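We use cookies to remember your preferences and to see which features are read. By continuing to browse you accept our cookie policy. Manage settings | Accept all

The box of wires, and the people who want to sell you something for it

Every home with a soldering iron in it has a box of wires. Most homes without one have a box too, though theirs tends to hold phone chargers and the lead for a printer that went to the tip years ago. I have kept mine since I was a student. It has moved house with me, and I have never once reached the bottom of it.

According to a growing number of companies, this is a problem, and it can be solved for money. The tidying trade has done wardrobes and it has done spice racks. Now it has found the workbench. Over the past few months I have been sent a wall rack, a set of drawers and a login for an app, each of which was going to change how I felt about hook-up wire.

The rack came first. Brenance makes it in powder-coated steel, with pegs for spools across the front and a rail underneath for finished leads. It looks very good on the wall of somebody who buys wire on spools. Mine mostly comes out of dead equipment, in lengths between a finger and a forearm, and none of it will stay on a peg. I hung a few of the longer pieces over the rail, where they looked like washing. The instructions suggest cutting everything to matching lengths before you begin. I would like to meet the person who has a spare evening for that, and then I would like to know what they do when they need a longer piece.

Ekico's drawers are better thought out. There are 64 of them in the large cabinet, each with a slot for a label, and for three weeks I was nearly a convert. Red went in one drawer, black in the next, yellow under that. Then I made up a battery lead with red and black twisted together and had to decide where it lived. Then came a ribbon of six colours. By the end of the month there was a drawer marked VARIOUS, and a few weeks after that there were four of them. A drawer marked VARIOUS is a box, only smaller and harder to rummage in.

As for the app, it wants you to photograph each lead, give it a name and stick a code on it. The free version stops at 500 items. I stopped at eleven.

What annoys me is the sums that come with all this. One leaflet told me I was losing 2 hours a week looking for cables, with no hint of who had been timed or what they were looking for. I kept a note for a fortnight and could not get near it. When I want a bit of yellow wire I put my hand in and pull, and something yellow comes out. It brings its friends with it, I grant you, and there is a minute or so of picking the knot apart. I have spent longer finding the right drawer.

Still, I don't want to be too romantic about the tangle. Thin stranded wire does suffer from being yanked. The plastic nicks, the ends fray, and small plugs catch on everything and get pulled off their leads. I have blamed a circuit for faults that belonged to a bad bit of wire, and I expect you have too. So there is a case for some order, and the question is how little you can get away with.

The cheapest answer I know is a cardboard box with cardboard dividers, the sort that bottles and jars travel in. Coil each handful loosely, push it into a compartment and stop there. Don't sort by colour unless you enjoy it. Leads with plugs on the end are better kept away from bare ones, as they do most of the snagging.
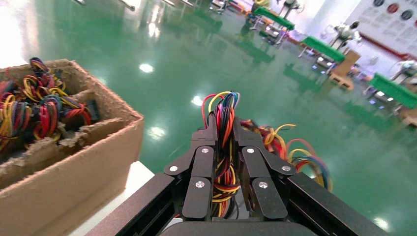 Red, yellow, black, orange and blue in one handful, with plenty more coiled between the dividers.

Cardboard has its faults. The dividers tear, the flaps go soft and the top edges start to look chewed. When it gets too bad you find another box. Try doing that with a steel rack you have drilled into the plaster.

Hsieh, a small shop on the Gikport trading estate, sells a divided tray in stiff grey board that does the same job with neater corners, and I bought one in April out of curiosity. It is fine. The compartments are slightly too deep for short offcuts, which sink and have to be fished for, and the lid is a waste of time, as no box of wires has ever been shut properly. I use it for crocodile clips.

The Brenance rack has gone to a friend who knits. The Ekico cabinet I have kept, and it is excellent for screws.

Updated 2025-12-03

Enjoyed this feature? Get our weekly newsletter, read by 2,400 subscribers. Enter your email address. You can unsubscribe at any time.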